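Sorting Shape Blocks: A Simple Game for a Rainy Afternoon
Posted Aug 10, 2018 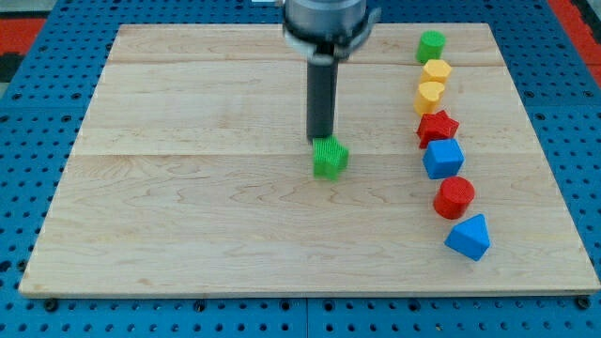 What do you need to get started?
A set of colored shape blocks and a flat board to put them on. A tabletop works fine too, but I love a board for this!

1. Tip all the blocks out and let your child handle them for a few minutes.
2. Stand them up in a line along one side, leaving the rest of the board free.
3. Call out a shape ("Find me the star!") and have it moved to the middle.
4. Put it back and call the next one. Keep each round to 5 minutes.

Once shapes are easy, switch to colors, then mix the two: "a green one with points" gets them really thinking, and it's such fun to watch. We play a version we call Trorkel, where the child calls and the grown-up has to find the block with eyes closed. Try it, it's harder than it sounds!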